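# Pesine two-handed gripper, wired version

Sold and supported by Tramar. Page last revised 27 Dec 2025.

The Pesine is a hand-held gripper for recording and rehearsing manipulation tasks before they go onto an arm. The operator holds one handle in each hand and works the fingers directly. The same finger geometry is available on the arm-mounted Pesine, so a grasp that works on the bench can be tried on the arm with the same contact points.

We sell it alongside two other hand-held units, the Hemmin and the Caralmont. This page covers the Pesine in detail and then compares the three, as that is what most people call us about.

## What you get

- Gripper body with left and right handles, black
- One pair of metal fingers, fitted
- Two cables, one for each side
- Junction box with USB output
- Hex key and eight spare screws
- Printed setup card

The carrying case is sold separately. So is the finger set described below.

## Specifications

| Item | Value |
|---|---|
| Configuration | Two handles, one finger on each side |
| Finger material | Metal, removable |
| Connection | Wired, one cable per side |
| Cable length | 6 feet |
| Maximum grip force | 21 N |
| Pad replacement | Every 3000 grasps |
| Power | From junction box |
| Warranty | One year, pads excluded |

Grip force is measured at the fingertips. You will get a little more closer to the body, but the fingers are not meant to be loaded there and the calibration does not cover it.

## Setup

1. Clamp the junction box to the table or to the rig frame. Leave it within reach of both cables with the operator standing in the normal working position.
2. Connect the left cable, then the right. The connectors are keyed differently and should go in without force.
3. Power on and wait for the light on the box to go steady.
4. Open the fingers fully and hold them there until the software shows the open position. Close them and repeat.
5. Save the calibration under a name you will recognize later. The default name is the serial number, and labs with more than one unit have mixed them up.

Redo the calibration after any change of fingers. A small change in fingertip length shows up as a closing error on thin objects such as bag edges and snap lids. It is harder to spot on boxes and cans.

If you use an overhead or head-level camera, check the view with your hands on the handles. The body is wide and blocks more of the table than people expect. Raising the camera usually fixes this. Tilting it further down tends to make it worse, as the operator's wrists then fill the lower part of the picture.

## How the three units compare

We ran the Pesine, the Hemmin and the Caralmont through the same set of table tasks in November. The tasks were chosen from what customers send us: opening and moving food containers, loading a wire rack, picking flat items off a board, and handing an object from one side of the table to the other. The same operators used all three units. We changed the order between sessions so that no unit always went last.

### Weight and comfort

The Hemmin is the lightest and the easiest to hold for a long session. The Pesine is the heaviest of the three. Both handles share the load, so it feels steady in use, but operators asked for breaks sooner. The Caralmont falls in between. Its handles are thin, and two of our operators with larger hands disliked it.

If your sessions run past half an hour, try the Pesine in person before ordering, or plan to hang it from a balancer between takes.

### Fingers

The Pesine fingers are thin and stiff. They get under a lid or behind a tab where the wider Hemmin fingers stop short. The drawback is contact area. On smooth round objects the Pesine needs to be placed more carefully, and a grasp that starts off center will usually end off center.

The Caralmont has the best pads. They are soft, they hold well on plastic, and they wear out quickly. We replaced them twice during the trial. The Pesine pads lasted the whole trial and still had life in them.

### Reach into racks and baskets

This was the widest gap between the units. The Hemmin can be worked inside a rack because the body is narrow. The Pesine cannot — the two side bodies meet the rim first. It handles anything standing on top of a rack without trouble, and you can work from the front if the rack is open on that side. For tall bins, buy the Hemmin.

### Cables

Two of the three are wired. The Pesine runs a cable down each side, clear of the fingers. We had few snags with it. They all came from slack left on the table, where a loop can slide under an object and move it. Use the clips and take up the slack at the frame.

The Caralmont has a single cable out of the back, which pulled on the operator's right wrist. The Hemmin runs on a battery. Being free of the cable is pleasant, but the battery has to be watched, and we lost part of one session when it ran down.

### Position signal

On finger position, the Pesine gave the cleanest signal. Repeated closings on the same block read the same from the start of a session to the end. The Hemmin drifted as it warmed up and needed a second calibration after lunch. The Caralmont was steady but slow to report, with a lag we could see on playback.

### Summary table

| | Pesine | Hemmin | Caralmont |
|---|---|---|---|
| Long sessions | Fair | Good | Fair |
| Lids and tabs | Good | Poor | Fair |
| Inside racks and bins | Poor | Good | Fair |
| Smooth round objects | Fair | Fair | Good |
| Position signal | Good | Fair | Fair |
| Pad life | Good | Good | Poor |
| Connection | Wired, two cables | Battery | Wired, one cable |

## Known limits

- Do not use the Pesine on anything wet. The finger mounts are not sealed.
- Objects heavier than a full one-liter bottle should be supported from below. The fingers will hold more, but they flex and the position reading is no longer correct.
- The left and right fingers are not interchangeable. They look alike. Check the mark on the inside of the base before fitting.
- The junction box does not like being plugged into an unpowered hub.
- Firmware from before November reports the right finger with the sign reversed. Update before recording anything you intend to keep.

## Finger set

The long finger set costs $219 and contains one left and one right finger with pads, plus screws. Long fingers help with deep containers and cost you some stiffness at the tip. For clip-lid boxes we prefer the standard pair.

Older Pesine fingers with the square base do not fit this version. We keep a small stock of them for existing owners — email us with the serial number.

## Bench layout

Any flat table will do. We use a rigid white board laid over a wooden tabletop, with aluminum rail along both sides for mounting. The board gives a plain background and can be lifted off and swapped. Drapery at the sides cuts down on stray light, and it also keeps people walking past out of the recording.

Keep the working objects far enough forward that the operator can bring both handles up in front of them without leaning. With a basket in the middle of the board, leave clear space on the operator's side for the full width of the gripper. Matte boards are easier on the camera than gloss.

The Pesine held by both handles, with a clear clip-lid food container on top of a white wire basket: 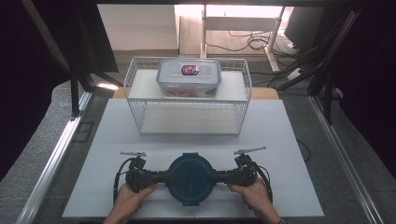

## Ordering and returns

Units ship from stock unless the order page says otherwise. Loan units are available for one week to labs and companies within driving distance of our shop, and you pay for return shipping if you send it back by carrier.

Returns are accepted within 30 days if the finger mounts are undamaged. Please include the junction box and both cables. Pads that have been used cannot be returned.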